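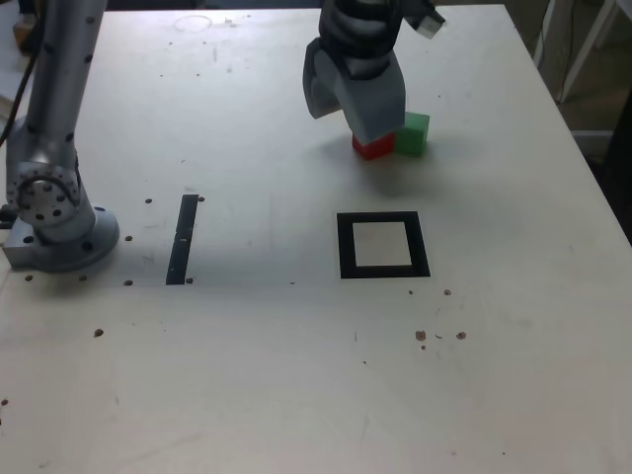
Red and green, side by side on the white table.

My grandmother kept one notebook for the whole house. Recipes, the price of coal, the birthdays, the days when the hens stopped laying, all in the same thick book with a cloth back. When I moved to Zamudio for work I bought a similar book in the stationery shop near the station, and I decided I would write in it only in English, to practice. It was in November. I thought I would stop before Christmas.

I did not stop, and now the first book is full. It has 870 lines if I count only the lines where I wrote something and not the drawings. I counted them one evening when the internet was down.

Many people write about how to keep a diary and I read too much of it before I started. They say to write in the morning, three pages, without lifting the pen. I tried this for a week and I was late for the bus two times. Now I write at 22:40, after the dishes, for about 20 minutes, sitting on the kitchen chair with the bad leg. If I am tired I write one sentence. There is one page which says only "Rain, soup, phone call" and I remember that day very well.

The language is the strange part. In my own language I complain in my diary, and I complain with a lot of skill. In English I do not have enough words for it, so I write what I ate, who I met, what the river looked like. When I read it again in spring I was surprised that my winter sounded so calm. It was not a calm winter - I changed apartment and the heating in the new one made a noise like a goat - but the goat is only mentioned in one place.

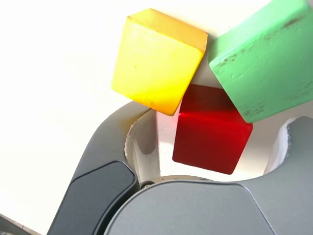
The yellow one is with them.

I also learned which words I am missing. I did not know how to say the small piece of skin next to the fingernail, or the sound of a wet shoe, or the feeling when you wait for somebody at a station and start to think it is the wrong station. I keep a list on the last pages. Some of these words I found later, and then I go back and write them in pencil over the empty place. "Hangnail" was a big day. It is a terrible word but I use it now whenever I can.

For those who asked about the materials last time: the book is a Pronetia with 40 sheets in each section, lined, cream paper. The pen is nothing special. I had a good one from a present and I lost it on the train to the coast, and since then I buy the cheap blue ones in a bag. The paper is thin, so I write only on the right side and leave the left for the corrections. This uses more paper, I know. A friend at work uses an app, Clustier, and she can search all her days by word, which I envy a little bit when I try to find the name of that restaurant with the lentils.

The second book has started already. It has a green cover because they did not have the brown. I wrote the first page too carefully, as always, and the second page is ugly and full of crossed words, so now I can relax.

Next time I will write about the library in Trerine and their shelf for foreign languages, which is small but somebody chooses it with love.

3 comments

olivetree_m
"A noise like a goat" made me laugh on the bus. I have the same heating, mine is more like a duck.

Paperandtea
Do you read the old pages often? I am always afraid to open mine.

lentil fan
Please find the name of the restaurant!!

Shared 20 times

Contact - All texts and photos by the author of this blog - Back to top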